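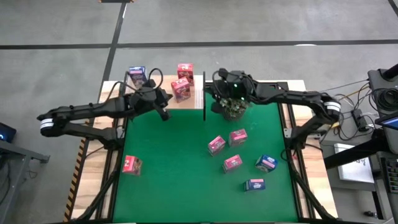
Sorting small food boxes onto a little display shelf - what order do you use?

Posted by shelfhappy_plorton in Pantry & Small Shops

Hi all! I've started helping with the snack corner at our community shop in Plorton and I'm having way too much fun with it. We have a small rack with a pale shelf, and the stock for it is little cartons in three colors: red, pink and dark blue. Every time I restock I end up with boxes all over the counter, and then I put them up in whatever order my hand finds them. By 4 in the afternoon the rack looks like a yard sale.

Do you sort by color first, or by what sells? And do you fill from the back or the front? I'd also love to know if anyone keeps a plant near their display. I have one in a dark ribbed pot that I keep moving back and forth.

The budget for fancy dividers is zero, by the way.

3 replies

Dovhaniuk
Color first, every time! I did the tea and cracker shelves at a shop in Pemville for years and this was my favorite job of the day. Each color gets its own column running from back to front, so when somebody takes the nearest box there's another of the same kind right behind it. You can see at a glance which column is getting short, too.

How I do it:
Take everything off the shelf, even the boxes that look fine.
Group the boxes by color on the counter before you put a single one back.
Start at the far edge and work toward yourself.
Turn every box the same way up as you set it down.
Straighten each column with the side of your hand at the end.

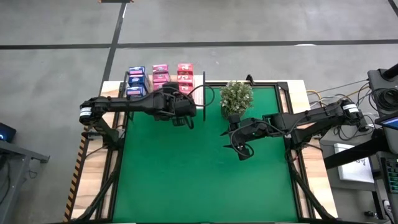

Blue on the left, pink in the middle, red on the right, three to a column.

I like the dark boxes at one end and the bright red at the other, but that's pure taste. Try it a few ways and stand back by the door to look!

If you have more stock than shelf, leave the extras in the carton under the counter. Our stockroom held 734 boxes one October and I still never put out more than the shelf could take in neat rows.

stomomness_pantry
we just put the ones that sell at the front and dont worry about it. works ok

pantryjoy36
Love this topic! I do mine at home, same idea as Dovhaniuk, except I check the dates while the boxes are grouped on the counter and the oldest go nearest the front. It adds a few minutes and I haven't thrown out a stale box in ages.

As for the plant, yes, keep it! I'd give it a spot beside the rack, a little back from where people reach - mine used to sit right in front and I knocked it over twice going for the crackers. Small leaves are great next to boxes because they don't flop over the labels. Water it at the sink and let the pot drain before it goes back, cardboard and drips don't mix.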